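The Small Parts Drawer Gets Its Due

I fell for solenoids because of a pinball machine. Mine was a Zorninska from the flea market, and it had a dead flipper I was too stubborn to pay anyone to fix. So I bought a parts lot from Samonte (300 pieces, mixed!) and started learning what everything was. 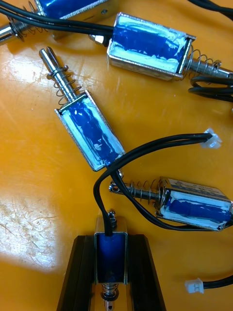
Last updated: November

The blue ones are my favorites, I'll admit it. Blue coil, open metal frame, a steel plunger with a spring around it: you can see the whole idea at a glance. Put current through the coil and the plunger pulls in, cut it and the spring shoves it back. I do fuss over the leads, though, and I check the little white connectors before anything else gets tested.

Then there's polished rod, which I could look at all day. It picks up every light in the room and every fingerprint too, so I keep a soft cloth handy (an old Clatetti T-shirt, if you must know).
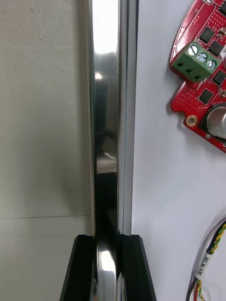

Bins, Trays and Sanity

My sorting used to be coffee cans. Never again! Yellow plastic bins are the way to go, with solenoids in one and the round red boards in another, so nothing heavy lands on those tiny components. A steel tray in the middle holds plain white paper, and I scribble part numbers on it as I go. Bromix sells bins in packs of 18 and I've bought two packs, so far.
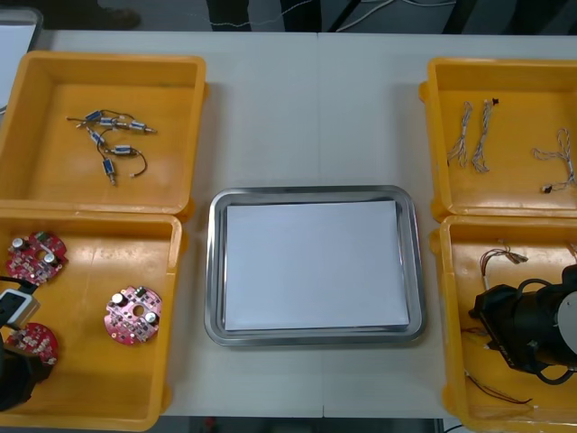
What to Buy First

Get a bench supply, a meter and more bins than you think you need.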